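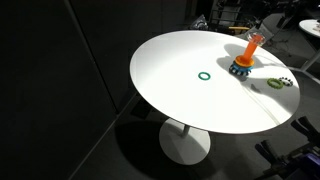
Toys on a round white table.

Who gets paid when strangers write a song together?

By Jingyi Liao

I have been pitched a lot of services that promise to fix songwriting. Most of them fix the part where the songwriter still has money. So when Nyokabi Nzioka offered to talk me through Drekex, the co-writing exchange she started in Nenholm, I said yes on the condition that we spend most of the time on numbers. She agreed faster than I expected.

The pitch goes like this. You pay a monthly fee and upload a piece of a song, maybe a chorus with no verses or a chord progression you can't find words for. Drekex matches you with another member who has the opposite problem. You finish the song together, online or in person, and the site keeps a record of who contributed what. When it's done, it goes into a catalog that publishers and recording artists can browse for free.

"People hear that and think dating app," Nzioka says. "I've stopped fighting it. It's close enough."

She wrote for other people for years before this, mostly country-leaning pop, mostly without her name anywhere you'd notice it. She played the writers' rounds at Pellow, the basement room where half the town's songwriters have sat on a stool and explained a divorce before the first chord. She describes the period without much romance.

"I co-wrote with whoever was standing near me. That's how it works. You get to the bar at the right time and somebody says come over and write, and if you have a kid or a night shift you're not at the bar. I wrote with a lot of men who were not better than the women who'd gone home."

I believe that. I've seen it. What I'm less sure of is whether a monthly fee solves it, and I told her so.

"It's a fair thing to be unsure of," she says.

So, the numbers. Drekex has 1778 paying members. Out of everything they have started, 236 songs have been marked finished and moved into the catalog. I asked how many of those had been recorded and released by somebody who wasn't one of the writers.

"Three."

I asked her to say it again, mainly so I could watch her do it. She said it again.

"Three, and I'm proud of two of them," she says. "You want me to be embarrassed and I'm a little embarrassed. But go and ask any publisher what their hit rate is with unsigned writers. They won't tell you. I'm telling you."

She has a point about publishers, who guard that kind of figure the way some families guard a chili recipe. But publishers, at least the decent ones, don't charge the writer to come in the door. I put this to her and she didn't have a quick reply.

"No. They take half the song instead," she says after a while. "Sometimes more. I signed one of those when I was young and I still don't own the things I wrote that year. I can't play them on a record without asking. So when somebody tells me a fee is a scandal, I want to know what they think the other deal was."

We went around on this for some time. My position, for what it's worth, is that both deals can be bad. Hers is that a fee is at least a bad deal you can cancel.

The money coming back to writers is harder to pin down. The three recorded songs have so far produced, between all of their writers, 442 dollars. Nzioka gave me that figure herself and asked me to add that royalties come in slowly, which they do. One of the songs came out last December and its first full statement may not have arrived yet. I'm happy to add it. I'm also happy to add that the fees come in every month, with no delay at all.

"Write that," she says. "It's true. But the servers bill me every month too."

She wouldn't tell me what Drekex itself earns. She says it covers its costs and a salary for her that she calls "a songwriter's idea of a salary." You don't need her accounts to see that the members have put in far more than the songs have paid out, and she didn't argue when I said so. What she argued was that I was measuring the wrong thing.

"Most of our people aren't in it for a cut. I mean, they'd take one. They want to finish something. There's a woman on there, retired, who had the same chorus in her head since high school. She got matched with a kid who plays piano at a church. They finished it. It's not going on the radio. She's sung it at two family things and she's paid up through next year. Am I ripping her off?"

Probably not. But the Drekex sign-up page doesn't talk about family things. It says, in letters you could read from across the street, "Your next cut starts here." I had it open on my phone and I showed it to her.

She looked at it longer than I thought she would.

"I didn't write that line," she says. "I approved it. A marketing person wrote it and I was tired. I'll look at it."

As of the time I filed this, the line was still up.

Where Drekex is on firmer ground is the splits. Anybody who has co-written for long has a story about the percentages. Someone shows up late, changes one word in the bridge, and walks out with an equal share. Someone else builds the whole melody and gets left off because she didn't stay for the email. The exchange makes members agree on shares before the song can be marked finished, and it keeps the drafts, so there's something to point at later.

I tried it. I put up half a verse I've been carrying for longer than I'd like to say and was matched with a guitarist two time zones away. He was polite and quick, and he was wrong about the second line. We argued about it. The split screen came up before either of us could call it finished, and I noticed that I was a lot less generous with the number in front of me than I would have been in a room. We settled on half each. The song is fine. I would not play it for you.

"Everybody gets stingy at that screen," Nzioka says. "We see people sit on it for days. I think that's good. It used to be they'd sit on it for years and then hire a lawyer."

Is it legally any use, though? She says the agreement holds up and that a music attorney helped draft it. I sent it to someone I know who reads these for a living and would rather stay out of print. The answer was that it's better than a napkin and worse than a proper contract, and that most songs are written on the napkin. Nobody has tested it in court, so everyone, Nzioka included, is guessing.

There's also the catalog. Artists and publishers browse it for free, and I wanted to know how many do. She wouldn't give a figure. She said there was "steady traffic" and "interest from good people," which is the kind of thing I wrote down and then drew a box around. The one name she would offer was Ateş, the small label across the river, which has taken meetings with several members and recorded one of the three songs. I called them. They confirmed the song and said they check the catalog "when we remember to."

I read that back to Nzioka over the phone.

"That's more than they check their mail," she says.

I asked about software, too, because everybody does now. A member who can't find the words for a progression can get a machine to cough some up in seconds, and it won't ask for half. Drekex bans it, on the honor system. She admits there's no way to be certain who keeps to that.

"We've thrown out a few people. You can sort of tell. Every verse has a neon light in it and somebody's always chasing something. But a careful cheat? No, I wouldn't catch a careful cheat. I'd just wonder why somebody would pay a monthly fee to a co-writing site so they could not write."

It's the answer I liked best, though I'd point out that plenty of people pay a monthly fee to a gym.

She's planning in-person nights next, at Pellow if the owners agree on a price. Members would be matched ahead of time, write in the afternoon, and play whatever they had by evening, finished or not. It would cost extra. I asked whether it wasn't the old bar system again with a cover charge on top, and she laughed, the only time she did.

"With a schedule, though. So you can get a sitter. I'm serious, that's the whole difference. If you know it's four o'clock, you can get a sitter."

Before I hung up I asked whether, if she were starting out now with no contacts and a drawer of half songs, she would pay to join.

"For a few months," she says. "Then I'd look at what I had, and if it was nothing I'd quit. I tell people that. Some of them don't like hearing it from me."

My own trial month runs out soon. I still think he's wrong about the second line.

Comments (4)

basementalto
I was a member for a while. Finished two songs, both better than what I do alone. Never heard a word from anybody through the catalog. I'd join again but I wouldn't expect a thing from it.

R. from the east side
442 dollars split how many ways? That's a set of strings each. Good for her for saying the number out loud I guess.

capo4life
The napkin thing is dead on. Lost my share of a song years ago over exactly this. I'd pay the fee for the split screen and ignore the rest.

dottie_m
Can you post the half verse? Also which second line, his or yours

More in Songwriting
Pellow's sound desk is gone and the regulars have opinions
What a publisher means by "we'll keep it on file"
Ateş opens its doors to demos again, with conditions
Are writers' rounds too long?
How to read a royalty statement without lying down

Contact the editors | Copyright Nenholm music pages, all rights reserved | Back to top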